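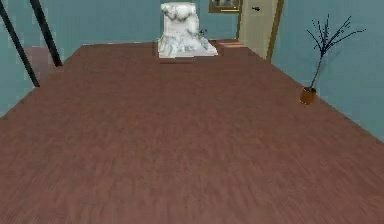 The simulated room in Grurnum, with wooden floor, teal walls and the marble piece at the back.

I promised in February to write how I set up the virtual cell for our small arm, and it is already April 2023, so I will do it now before I forget the steps.

The real cell stands in our workshop in Jemdale. The virtual one runs in Grurnum, the simulator I use at home in the evenings. I always prepare the room first and load the arm last. If the room is wrong, every test after it is wrong too, and I lost many evenings before I learned this.

First comes the floor. I set the scale and then I measure a straight line of 900 mm on it with the ruler tool. If the ruler gives another number, the units of the imported file are mixed, and I go back and import again. My wood texture still looks a little smeared. I tried a sharper one, but the loading became slow and the camera tests did not get better, so I returned to the old one.

Then the heavy objects. The white marble piece has a very lumpy surface, and with the full mesh the contact solver was shaking. I made a simple collision hull with 84 faces and the shaking stopped. The plant was more difficult. All the thin twigs have no collision at all now, only the pot has it. For my work this is enough – the arm should never go near the plant anyway.

The walls and the door I leave fixed. In the beginning the door was a moving part, and once it fell slowly through the floor during a long run. I found this only in the log next morning.

When all is in place, I let the room run empty of commands for 100 seconds and look at the positions before and after. Nothing should move. Last time the pot had moved 13 mm, and the reason was that I placed it slightly inside the floor. I lifted it a little, ran again, and it stayed.

After this I save the room under a new name and never edit the saved copy. Then I load the Okabe arm file, check the joint limits against the paper sheet from the workshop, and send it to the home position at slow speed.

Still open on my list: the Sukmont gripper file has wrong mass for one finger – I need to weigh the real part. Also the lamps, which I did not touch yet.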